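Before the lender's appraiser visits

An appraisal visit is short. Ours in July lasted 29 minutes. Clear the floors so every room can be measured, and fold and stack any laundry still out. 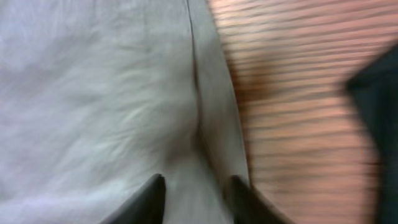
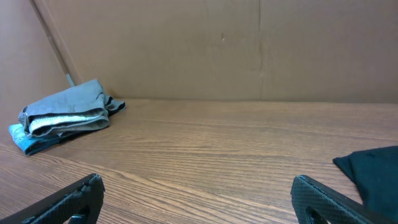
Unlock the attic, garage and meter box. Fix dripping faucets and replace dead bulbs. Set aside $300 for small repairs and keep the receipts with your loan papers. Write down larger jobs, such as a new water heater, with the year and the price. Leave a copy on the kitchen counter.

Puspita Harahap, Kulow Home Loans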